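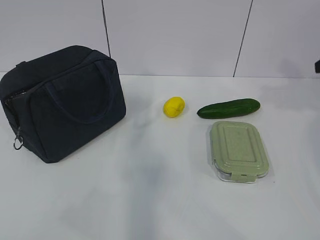 Hernlow Insulated Lunch Bag, Navy
Item 847-H

A soft, padded lunch bag for school, work or day trips. Fold-down carry handles. Spot clean with mild soap and air dry with the lid open.

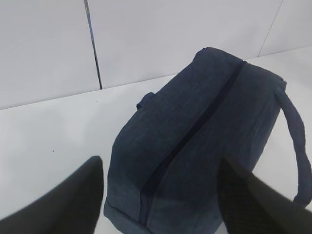 Full-length zipper along the top.

Orders ship from our Prokano warehouse within two business days. Shipping is free on orders over $100. Ice packs and food jars are sold separately. 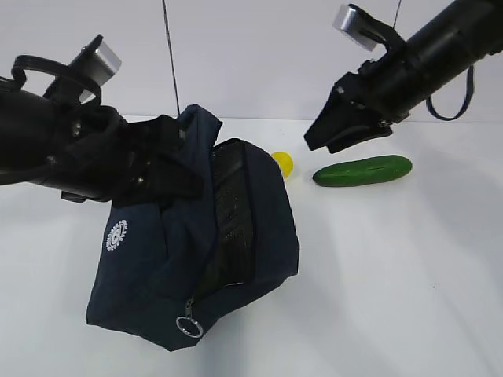

Returns are accepted for 30 days if the tags are still on. For bulk orders, call the Skemon sales desk, extension 114.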